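Cable Care at the Bench: Speaker Notes

Wurbridge Technical Services, staff development session
December 11, 2023

Slide 1. Welcome

Good morning, and thank you for attending. The session covers the handling, untangling and storage of small cables in shared work areas. It applies to all staff at the Wurbridge site and to colleagues joining from Gutness. Please hold questions until the end of each section.

Pause while late arrivals find a seat. Handouts are on the side table.

Slide 2. Why the subject was chosen

The stock review completed in May recorded 500 thin signal and power leads held across both sites. Of these, 62 were set aside as unfit for use. The most common faults were a broken conductor close to the plug and a bent connector. Both faults are consistent with leads being pulled out of a tangle by force.

Do not read the full table aloud. Refer staff to page 2 of the handout.

Slide 3. How tangles form

A thin cable keeps some memory of the way it was last stored. When it is dropped into a drawer with slack in it, the loose end passes through its own loops each time the drawer is moved. Longer leads tangle more readily than short ones. A lead with a small plug is a particular nuisance, as the plug slips through a loop easily in one direction and catches on the way back.

Demonstrate with the long lead from the Wetside kit. Drop it into the tray, shake the tray gently and lift it out.

Slide 4. Before starting

Disconnect the lead at both ends. Clear a flat area large enough for the bundle to be spread out – a plain tabletop is suitable. Set aside tools and any items with sharp corners. Good light matters more than staff tend to expect, especially with a black cable on a dark surface.

Slide 5. Untangling a single lead

Lay the bundle down and let it relax before touching it. Find a free end, usually the one with the plug. Do not pull on it. Open the largest loop first, using the fingertips, and spread the bundle outward until the crossings can be seen. Then follow the free end back to the first crossing and pass the plug under or over as required. Work in this way along the length.

If a crossing will not open, leave it and begin again from the other end. A tight kink should be eased apart from both sides. Blunt plastic tweezers are permitted. Metal picks and screwdrivers are not.

Allow staff to try this in pairs. Two practice bundles per table. Ten minutes is sufficient, and the exercise should be stopped at that point even if some bundles remain tangled.

Slide 6. Inspection

Once the lead is straight, run it between finger and thumb from end to end. Look for flattened sections, splits in the outer cover and any looseness where the cable enters the plug. A lead with any of these faults is to be tagged and placed in the Ragab bin by the stores door. It is not to be returned to the drawer for a second opinion.

Slide 7. Coiling and storage

Coil the lead in loops of even size, turning the cable slightly with each loop so that it lies flat. Avoid winding it around the hand and elbow, which puts a twist into every turn. Secure the coil with a reusable fabric tie – never with tape or a knot in the cable itself. Leave the plug on the outside of the coil.

Each storage pouch holds one lead. The new cabinet at Wetside has 50 labeled pouches, and the Gutness cabinet will be fitted out to the same pattern.

Slide 8. Responsibilities

The person who last used a lead is responsible for coiling it. Supervisors are asked to check drawers at the end of each project. Replacement requests go through stores in the usual manner, with the tag number included.

Slide 9. Questions

Leave this slide on display. One question was submitted in advance and should be taken first. 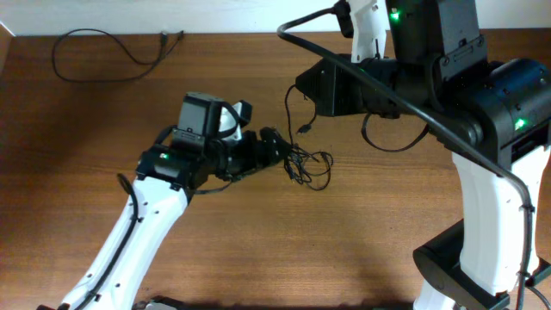

Should a tangled cable be unplugged before it is worked on?

Every lead should be disconnected at both ends first, so that no strain reaches the sockets and both ends are free to pass through the loops.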